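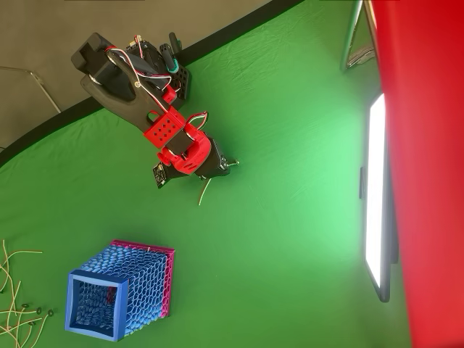
How Does a Robot Arm Learn to Pick Things Up?

Print this page | E-mail this page

Think back to when you learned to tie your shoes. Somebody probably sat next to you and did it slowly, loop by loop, and then you tried, and it came out as a big floppy knot, and then they showed you again. (And again! Shoes are hard.) After a while your fingers just seemed to know what to do.

A robot arm can learn in a way that is a little bit like that. The people at Menska, a workshop in the town of Tondonia, teach a small arm called Hillo. An arm like Hillo has motors where you have a shoulder, an elbow and a wrist, and at the very end it has a gripper, which does the job of your thumb and finger. What it doesn't have is any idea what a basket is, or why anyone would want one moved from here to there.

So a person shows it. The teacher guides the arm through the whole job from start to finish: reach out, open the gripper, close it on the rim of the basket, lift, move over, and set it down gently. While this is going on, a computer saves two kinds of things. It saves pictures, and it saves numbers that tell how far each joint has bent. One complete try, from the first little wiggle to the last, is called an example. Some people call it a "demonstration," a long word for showing somebody how.
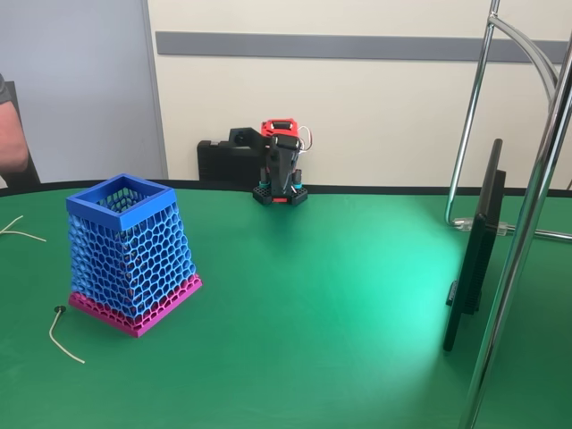 Now, you might think one good example would be plenty. But suppose you had only ever seen one dog in your whole life, and it was a tiny brown one. Would you know that a huge, fluffy white one was a dog too? Maybe not right away! Robots have the same trouble, only much worse. If the basket always sits in the very same spot, the robot may learn to reach for the spot and never mind the basket.

That is why the teachers change things between tries. They turn the basket a bit. They slide it closer, or farther away, or over to one side. They try it with brighter light and with dimmer light, and then they do it all over again. For the basket job, the Menska teachers planned 304 examples. They do them in sets of 8, and then everyone stops for a stretch and a drink of water, and goes back for more.

Not every example gets kept. If the teacher bumps the table or forgets to press the save button, that try is thrown out and done over. Mistakes with a good ending can be useful, though. Say the gripper misses and the teacher brings it back and tries again. A learning system called Skinner studies all the saved examples, and from that one it can pick up what to do after a miss.

Try it yourself!

You need a friend, a plastic cup and a scarf for a blindfold. Your friend is the robot. Stand behind your friend, hold one wrist softly, and guide the hand to the cup 10 times, always with the cup in the same place. Now move the cup a little way over, let go of the wrist, and ask your robot to find it alone in 60 seconds. Then start again, and this time move the cup before every turn. Does your robot start to feel around for it? Trade places when you're done, so you both get to be the robot.

Print this page | E-mail this page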